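Ticket: trail tracker drops out past the Lostow ridge
Status: open, waiting on reporter
Opened by: Ysaline Courtois

Hi all, me again! My Ninard tracker keeps losing its route partway through a hike, always on the back side of the Lostow ridge. I get a clean line up from the trailhead, then a long straight jump, and then it picks up again near the Arriaga creek crossing. Battery was at 30 percent the last time, so I don't think it's that.

What I've tried so far:
Restarted it at the trailhead (twice, to be safe).
Moved it from my hip belt to the top of my pack — a bit better, still a gap.
Deleted old routes. I had 117 of them on there, oops.

Reply from Valdemar Vigfúsdóttir, Sestari support
Thanks, Ysaline! Could you check the logging interval for me? It's under Track, then Power. If it says Saver, switch it to Normal and walk the same stretch again. I'd also love the raw track file if you still have it.

Reply from Ysaline
It was on Saver! I must have changed it in July before my overnight trip and forgotten all about it. I switched it and went back up this morning, and the gap is down to about 200 feet now, right under the cliffs. I can live with that, but I'd still like to know why it happens in the same spot every time.
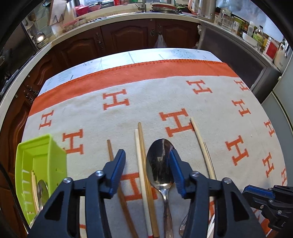

The raw file is attached, and I'll do the loop in the other direction next and post that one too.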